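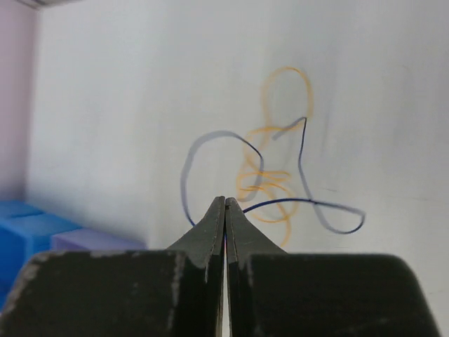 A reader in Pindside wants to know whether you can be sent home while you are still waiting for an answer. It is a very good question, and quite a few of you have asked it in one way or another, so let's take our time over it.

First, a word you may have heard on the news: asylum. It means safety, given by one country to a person who has had to leave another. Someone might leave because of a war, or because the people in charge want to hurt them for their religion, or for something they have said. When they reach a new country they can ask to stay, and the asking is called a claim.

So, back to Pindside. While a claim is being looked at, the person is usually allowed to stay where they are. It would be a funny sort of question if you were sent away before anybody had answered it! There are some exceptions, and grown-up lawyers spend a great deal of time on those, but that is the usual rule.

What happens while you wait?

Somebody whose job it is to decide will sit down with the person and have a long talk, called an interview. They ask where you lived, what happened there and why you are afraid to go back. If you don't speak the same language, an interpreter sits with you and says everything again in words the other person knows. You can ask for a break, or a glass of water, and it's quite all right to say "I don't remember".
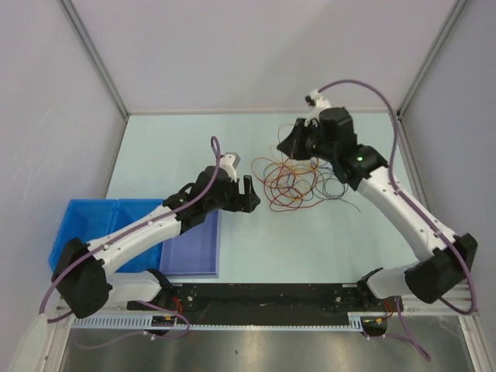
Photo: Plundosex

Children who come with their families often don't have an interview at all, as their parents speak for everybody. Children who come by themselves are given a grown-up to help them, and they should go to school like anyone else (yes, with homework, I'm sorry to say).

How long does it take?

This is the hard part. It can be a few months and it can be much longer, and waiting is tiring when you don't know what is coming. If there is someone in your class who is waiting, you needn't ask them all about it. Save them a seat at lunch, or show them where the good pencils are kept.

And if the answer is no?

Then the person can usually ask for somebody else to look at it again, often a judge. That is called an appeal. Sometimes the second answer is different from the first.

Words to keep

Claim: asking a country to keep you safe.
Refugee: a person who has had to leave their country and can't safely go back.
Appeal: asking for a decision to be looked at again.

Page last checked 12/06/2019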